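4. Building the virtual bench and checking your views

By the time you reach this section you should have the Clavbridge simulator installed and the Selgate task pack unpacked next to it (if you haven't, please go back to section 3 first and come and find us again afterwards!). What follows sets up the two-arm sample rack task that we use for all the comparisons later in the guide. It isn't difficult, but do give yourself a quiet hour for it the first time round.

4.1 Loading the task

1. Start the simulator and choose the Acheampong bench from the list. Leave the random seed at 1733 for now, so that your starting layout matches ours and any later differences come from your policy.

2. Switch to the wrist view and wait for it to settle. It's a wide, round view with black corners, and you should be able to see both gripper fingers, spread apart, with the rack and its yellow caps beyond them.

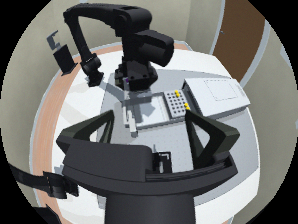
3. Open the gripper panel and run the short open-and-close test on each arm, one after the other. If an arm refuses to move, it is nearly always because the previous session still holds the controller. Close everything and start again from step 1.

Caution: please don't drag the base plate about with the mouse, tempting as it is. The stored demonstrations are recorded relative to the plate, and a nudge you can hardly see is enough to spoil a replay.

4.2 Checking the room views

4. Open the low side view, which looks up slightly at the edge of the table. Both arms should be standing on the white top with their grippers reaching towards each other and a small gap left between them.

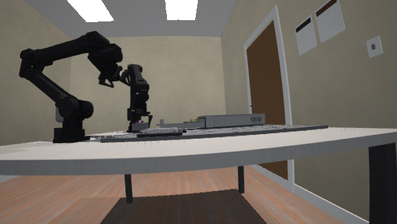
If you are planning to train with Steltlow, our two-arm imitation method, you will want this view recorded along with the wrist views. Man-sik Shin spent most of October finding out how much it mattered, and with it switched on the trained policy finished 93 of its test runs, against some 70 without. We keep it on by default now, and the extra disk space has never given us cause to grumble.

5. Set the number of demonstrations to 19 and press Replay. You can pause at any moment with the space bar, and it's well worth pausing while a gripper is holding something up over the bench, so that you can compare the side view with the wrist view for the same instant.

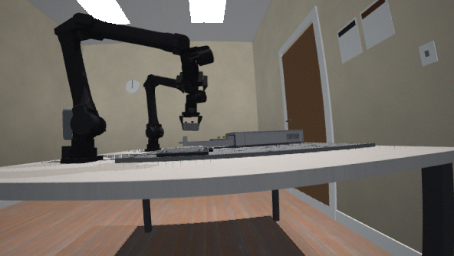
6. Step forward 5 ticks at a time and watch that the object and the fingers move together. A small wobble is nothing to worry about. If the object drifts away from the fingers altogether, lower the physics time step by one notch and replay.

Note: low side views can make the arms seem to overlap when there is plenty of room between them. Trust the contact readout in the corner of the main window for collisions, as it is worked out from the joint positions.

7. When you're happy, save the layout under a new name and carry on to section 5, where we start the first training run.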